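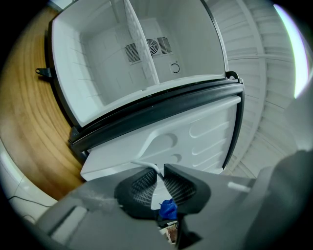

About Iswood

Hello, and thanks for wandering over to this page! Most people who find us come straight in through the downloads section, grab the file for their phone and leave again, and that is perfectly fine. But if you have a few minutes and a cup of something, we'd love to tell you who we are, how we got going, and why we spend our days putting fresh software on phones that their makers stopped thinking about years ago.

Iswood is a small software company. We build and look after Lirnon, a version of Android for older phones and tablets, and we make Lotusa, the little updater app that keeps Lirnon current once it is on your device. We also do paid work for repair shops, schools and businesses that have a drawer (or a whole cupboard) full of handsets they would like to keep in use.

How it started

Huiling Xue had a phone she liked. It had a good screen, a headphone jack, and a size that fit in a coat pocket, and after its second birthday it never got another update. The banking app complained first. Then the browser began to warn her about certificates, and then the camera app started closing itself whenever she switched to video. She had been writing software for set-top boxes at the time, so she knew her way around a bootloader, and one December she took her week off and spent nearly all of it trying to get a newer version of Android to start up on that phone.

It started, eventually. The speaker worked but the microphone didn't, and Bluetooth would only stay connected if the screen was on, which made for a funny sort of headset. She put the build up on a forum anyway, with a long list of everything that was broken, and went back to work. By the time she looked again there were pages and pages of replies. Some people wanted the microphone fixed (fair enough), a few had already found half of the answer themselves, and a surprising number just wanted to know if she could do the same for the phone they had.

That forum thread is where Lirnon comes from. Several of the people who answered in it are still with us, a couple of them as employees and quite a few more as device maintainers, and we still have the thread saved. It's an enjoyable read if you like watching people argue over audio drivers at great length.

What Lirnon is like

If you have used a custom ROM before, you'll probably find Lirnon a bit plain, and we mean it to be. There is a launcher, a dialer, a messages app, a camera, a gallery, a file manager and a clock. You can change the accent color and the shape of the quick settings tiles, and you can move the clock to the other side of the status bar, a request we held out against for a long time and then gave in to, and now we all use it ourselves. There are no boot animations to choose from and no performance profiles. We get asked for those often, and always very politely, and we're sorry to keep saying no.

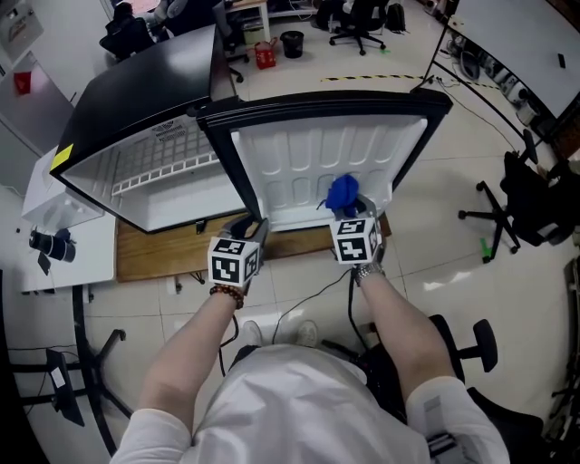 We put most of our time into the parts you only notice when they go wrong. Calls should connect and both people should hear each other. The alarm should ring after an overnight update. The fingerprint reader should be as quick as it was when the phone was new, and the battery should last as long as a battery of that age can be expected to. Those four things are at the top of our test sheet for every build, and a build that fails on any of them doesn't go out, even if it means a device skips a month.

Lirnon runs on 49 phones and tablets today. We could have a longer list, and we used to! In our early days we said yes to everything, and ended up with builds for devices that not one of us owned, relying on kind strangers to tell us whether they even started. Now every device on the list has a named maintainer who owns one and uses it. When a maintainer moves on we look for another, and if we can't find one we say so on the device's page, give it six more months of security patches, and then retire it properly with the last build left up for download.

How we make a build

New builds come out monthly. We begin with the public Android source code and that month's security patches, merge in our own changes, and then hand it to the maintainers, who each deal with whatever has broken on their own device. Something always has. After that comes a week of everyday use, where the maintainer carries the phone as their main phone, and then the build goes to our early group, people who signed up to get things a bit before everyone else and who are wonderfully thorough in telling us what they think.

Lotusa takes it from there. It checks for a new build, downloads it over Wi-Fi unless you tell it otherwise, verifies the signature, and asks before it restarts anything. On devices with two system partitions it installs to the spare one, so you can go back if the new build doesn't suit you. On older devices with a single partition it makes you confirm that you have a backup first, and yes, it asks twice, and yes, we know some of you find this annoying. We have read a great many sad emails about lost baby photos and we're going to leave it at twice.

Working with shops and schools

Our first business customer was Pillai, a repair shop that had been installing Lirnon on secondhand phones for a good while before they wrote to us. They wanted to know if they were allowed to (they were), and whether we might do something about the setup screens, because their customers were often older people and the screen about location accuracy was frightening them. We rewrote the setup screens with the people behind the counter at Pillai, reading each sentence out loud over a long afternoon call, and that version was so much better that it became the one everybody gets.

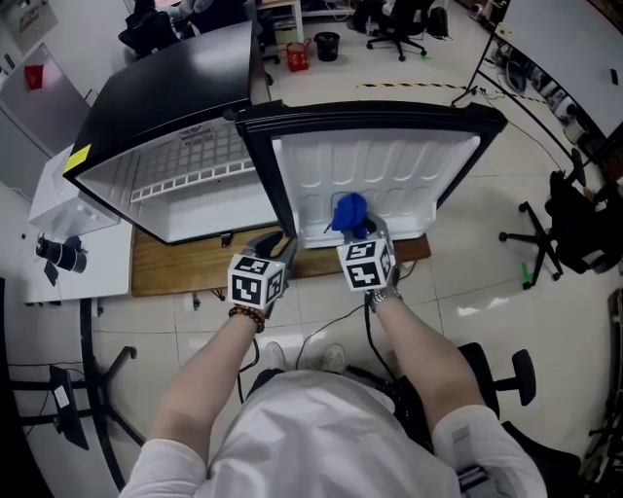
From there it grew by word of mouth. A school district asked us about a batch of 216 tablets that could no longer open the reading app the pupils used. We added the tablet to our list, wrote a setup tool so that a teacher could prepare a whole stack of them over a USB hub, and went along in person to help with the first classroom. Those tablets are still in use, minus a few that met with juice. The setup tool is now something any school can have from us, and we're very glad to talk through it with whoever looks after the devices, whether or not that person would call themselves technical.

For businesses we offer longer support for a particular handset, a locked-down build that only runs the apps you pick, and help with moving people's data over. We'll tell you early on if we think your devices aren't worth the bother. A battery that has swollen, a chip whose makers never released anything we can work with, a screen that costs more than the phone – software can't do much for any of those, and we would sooner point you to a decent recycler than send you an invoice.

Money, and where it comes from

The public builds of Lirnon are free and will stay free. Our rent and our wages come mainly from business and school contracts, and the rest from people who chip in a little each month. Some 2,000 of you were doing that in May 2022, when we last updated this page, and we are more grateful than we can easily put into a paragraph. The supporters' money pays for the build servers, for secondhand test phones, and for sending a device to a maintainer when theirs takes a tumble.

We don't run ads and we don't collect usage data. Lotusa tells our server which device and which build it is asking for, and the server keeps that for as long as it takes to answer. You'll find the longer version in our privacy page, written by Huiling in ordinary words and then checked by a lawyer, who changed remarkably little.

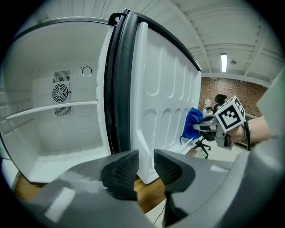
Joining in

We are always pleased to hear from people who would like to help, and you don't need to be able to program. Lirnon has 362 short help articles, and every one of them could stand to be read by somebody who is new to all this and willing to tell us where they got lost. Translations are another good way in. If you speak a language that we don't have yet, or you've noticed that ours sounds stiff and odd, please write to us and we'll set you up with an account.

If you would like to maintain a device, start with the porting guide, and do come and say hello in the maintainers' chat before you get too deep. It is a friendly place, and there's a decent chance that somebody there has already fought with the same camera module. We ask that you own the device, that you can spare a few evenings each month, and that you answer bug reports kindly, including the ones that only say "doesn't work."

Getting in touch

For trouble with a build, the forum is usually quickest, and please tell us your device and build number, which you'll find in Settings under About phone. For school and business questions, use the contact form and choose "Organizations" from the list. Huiling reads those first thing in the morning and you'll normally have a reply from her within two working days, a little longer in the week when the monthly builds go out.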